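# Interrupted Closure

Two knots in, green thread.

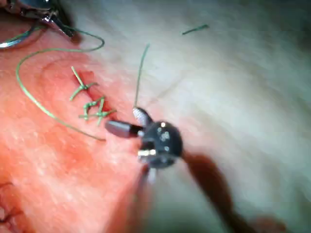 *The strand held in the jaws, with the two tied sutures to the left.*

The log for the bench at Trisholm required an entry for each knot. The entry had three fields: position, number of throws, and remarks. I had filled in the first two fields for the upper knot and left the third blank. For the lower knot I had written "bulky" under remarks, crossed it out, and written it again.

The procedure was a simple interrupted closure. A stitch is placed across the wound, tied, and cut, and the next is placed without reference to the one before. If one fails, the others hold. A continuous stitch is faster and uses a single length of thread, but its failure at any point is a failure along the whole of it. The manual gave this in a paragraph I could recite. My mother had sewn curtains for a living and would have recognised the argument, though she would have objected to the knots.

The tails were the first difficulty. The manual asked for tails long enough that the knot could not slip, short enough that they did not lie in the next stitch. On the upper knot they had splayed, so that the whole thing looked like a cross drawn in a hurry. On the lower knot I had added a throw because I did not trust the last one, and then another because I did not trust the extra. The ends stuck out in several directions. It would hold. It would also be marked down.

I had been at Trisholm since June. Before that I had spent seven years at Kollosska, where everything was done by hand, standing, and the thread told you what it was doing. You felt the knot seat. There was a small change in resistance, like a drawer closing on felt, and you stopped. At Trisholm you sat, and the thread told you nothing. Tension had to be judged by eye, from the way the edges of the slit drew together and the way the surface puckered beside the loop. If the tissue paled, the loop was too tight. If the edges stood apart, it was too loose. Between these conditions there was a margin, and the work consisted of finding it.

The assessment required 1000 logged knots. I had 400 when the letter came from Brito.

It was a short letter. The house had been valued. The roof was sound, the back wall was not, and my brother wished to know whether I intended to keep my half. He enclosed a form. He had signed in the upper box and the lower box was blank. There was no remarks field.

I carried the letter in my coat for the rest of the week and took it out at the bench once, before the lamp was on, to read the part concerning the wall. A crack had opened under the kitchen window. He had filled it with Clomex, which he said was the proper material, and it had opened again beside the filling. The builder's opinion was that the filling was stronger than the wall. He had written this down without comment, as he wrote everything.

I knew the fault. It is described in the manual under a different heading. A closure should not be stronger than what it closes. When the load comes, the thread survives and the tissue tears along the line of it, and the second wound is longer than the first.

I put the letter away and took up the strand again.

It rose from the jaws in a thin curve. I held it there for longer than the step required. The surface was wet under the lamp and threw back points of light that shifted if I moved my head, so I kept my head still. The slit was short. Between the stitches its edges were a darker red than the rest.

The manual allowed for removal. A stitch judged unsatisfactory could be cut beneath the knot and drawn out from one side, and a fresh one placed a little way off, never in the same holes. The removed stitch was to be logged with the others. It counted towards the total. I had not known this at Kollosska, where a bad knot was taken out quickly and not mentioned.

In the third field, against the lower knot, I wrote "over-tied; will replace". Then I went back up the page and wrote "adequate" against the other one.

At half past four I turned off the lamp and filled in my brother's form on the same bench, in the same pen. I kept the half. Along the bottom, under the box, I asked him what he would charge to rake the crack out again and leave it open until I got there.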